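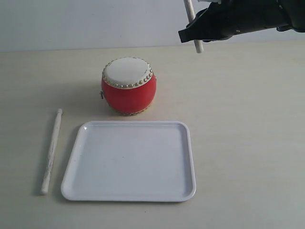

Drum cell, stick in the jaws, tray still empty.

Friday, and I'm writing this with my coat on because the heating in the Gestcombe building goes off at 4 and they will not budge on it.

Came in to fix the grip. Sticks have been turning in the jaws all week – fine on the lift, then a few degrees of twist by the time the arm is over the drum, and the tip goes down beside the head. Log says 72 bad hits since Monday's restart. Thought it was the force setting. Put it up a notch, no change, put it back. Should of looked at the pads first, I always do this in the wrong order.

Pads were shiny. Wiped both with alcohol, left them to dry, went and ate half a sandwich. Then checked every screw on the finger mounts. One on the left was loose, maybe a quarter turn. Marked them all with the paint pen so next time I can see it from the chair.

Then the zero. Closed the fingers on nothing, reset, opened, closed again. The number came back the same three times running and I wrote it on the tape on the controller, under the old one. Somebody at Jundcombe wants these in the shared sheet. Will do it Monday. Or not.

Drum next. It walks. Every good whack moves it a hair and nothing holds it down, so the taught point is only right for the first dozen or so. I want a ring or a bit of rubber mat under it, Assunção wants the table left bare so their cell and ours match. Fine. So re-teach the point, again. Jogged over slow, stick up high, came down in small steps.

The stick is the other half of the problem, it's fat at one end and thin at the other so where you grab it matters a lot. Too far toward the tip and the pads only touch on a line. Moved the grasp point toward the handle and told it to close slower for the last bit.
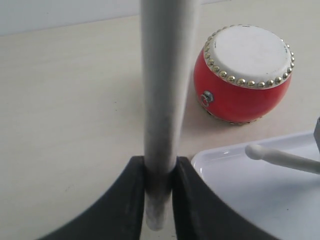
Wrist camera needed its exposure locked too, it was hunting every time the tray rim came in close. Locked it, saved the profile, saved it again under a name I'll recognise. Old profile is still there as "final2". Leave it.

Ran the counter up to 88 cycles after all that. No errors thrown, though I stopped watching at the end and was doing the spares list. Need pads (last pair is in the drawer and one has a nick in it), finger screws, threadlock. Ukwood quoted 1,700 for a whole new finger set, which is silly money when it's the rubber that goes. Asked for pads only. No reply yet.

Wrist cable is rubbing at the second clip as well. Taped for now. Needs a longer loop, needs the cover off, needs an hour I didnt have today.

For Monday – threadlock on that left screw, cable, chase Ukwood, back up the controller before touching anything. Bus in ten minutes.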